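Barnden Open Day: Frequently Asked Questions

When is the open day?
November 22, 2023, at the Haltum building. Doors open at 1 p.m.

Will a physical arm be running?
No. The demonstration runs in simulation on the hall screen. The task uses an arm with a two-finger gripper, a round table, a teal bowl and a strawberry.
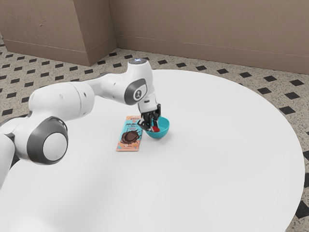

Each session covers 111 trials with the same controller settings. Lighting and object positions are changed between sessions.

Can I see more than one view?
Yes. Operators can switch views on request, including close views of the bowl.
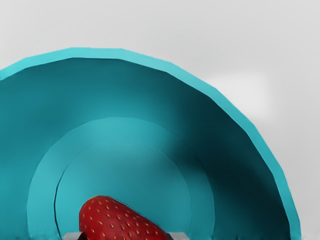 Views are rendered separately, and switching does not pause the trial.

Do I need to book?
Yes. Capacity is 192. Book through the Tsai desk.

Will the results be published?
Trial logs will be posted on the Cisero page in December.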